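Clellcombe Workshop Forum > Builds in progress > Box-lid arm, is the sim good enough to start cutting wood?

Reading time: 4 min

**tolentino_bench**
Starting a new thread because the old one turned into an argument about glue. The plan is the same: arm on a wood block, block at one corner of the long table, and the arm takes the lid off a small box and puts it back. I rebuilt the whole bench in the simulator over the weekend, with the outlet on the back wall and the floorboards, so I could check reach before I drill anything. It ran 50 times overnight and got the lid 98 percent of the time once I stopped counting the first batch. I'd like to drill on Saturday. Objections now, please.

**rustbelt_ray**
You stopped counting the first batch. How many were in the first batch?

**tolentino_bench**
12. The box was set up wrong in those. It was sliding.

**rustbelt_ray**
So is the box going to be screwed to the table in real life? A sliding box is the one thing in your whole sim I'd have believed.

**gnavarro**
Genalyn Navarro here, I look after the tool wall on Thursdays. I don't doubt the numbers, I doubt what they're numbers of. Can you post the setup? People are picturing different things.

**tolentino_bench**
Sure. Same pose I use as the start of each run, gripper over the box. 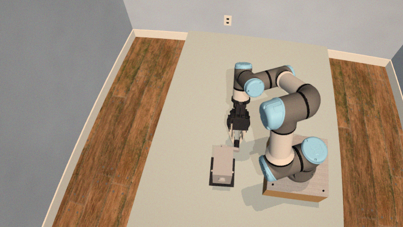
Sim view, arm on the block, box in its black base.

The table is plain on purpose. I left the clamps and the vise out to keep it simple.

**rustbelt_ray**
Then it's a test of a table we don't have. The real one has a vise on the left, a dip in the middle where somebody left a kettle, and whatever the Wamora printer people have parked on it that day.

Also I only see two bolt holes near the front of that block. If that's all that holds it down I wouldn't lean on it, never mind swing an arm off it.

**tolentino_bench**
There are more under the base. And the arm is light.

**halfinch**
Light arm, long reach. It's the reach that gets you. I had a Randesholm kit arm on a pine block, two screws, and the block split along the grain the first time it stopped fast. I'd go with a steel plate under the block and bolts right through the table.

**gnavarro**
Not through the table. It's a shared table. Clamp it.

**halfinch**
Clamps walk. You'll be redoing the zero every morning.

**gnavarro**
Then redo the zero every morning. I'm not having holes in it for a project that might be gone by March.

**mossy**
I'll stick up for the sim a bit. I wasted a month on my feeder arm moving the base an inch at a time, and ten minutes on the computer would have told me the elbow was going to hit the shelf. It's good for reach. If the arm can't get to the box in there, it won't get to it in the shop either.

**rustbelt_ray**
Reach, fine, I'll give you reach. I'm complaining about the 98. Grip is rubber on wood with sawdust on it, and I've never seen a simulator with sawdust. Those fingers look thin to me too. What happens when the lid sticks?

**tolentino_bench**
In the sim it doesn't stick.

**rustbelt_ray**
Right.

**tolentino_bench**
OK, point taken. I can add friction and shift the box a little every run. That will drag the number down and then you'll all say it doesn't work.

**mossy**
I'd trust a lower number more.

**gnavarro**
Same. Put the first 12 back in as well. And do a run with the vise where it really is, I can measure it for you tonight.

**halfinch**
Nobody answered my question from the old thread, which was what this is for. You can take the lid off a box with your hand.

**tolentino_bench**
Sorting screws, later on. The lid is step one.

**halfinch**
I have 2 coffee cans that sort screws.

**tolentino_bench**
New plan, then. No drilling Saturday. I'll clamp the block with a scrap of plywood under it, power the arm at its slowest setting, and just have it go to the box and stop. No gripping. If the block moves at all I'll say so in here.

**rustbelt_ray**
Mark the block's outline in pencil first, or you won't know whether it moved.

**gnavarro**
Painter's tape, please. Vise numbers are coming in a message.

Last updated: Thu 5 February

Recent threads
- Box-lid arm, glue or screws (locked)
- Wamora printer keeps losing its first layer
- Who has the long clamps
- Randesholm kit arm, parts only, make an offer
- Shop vac filter, which size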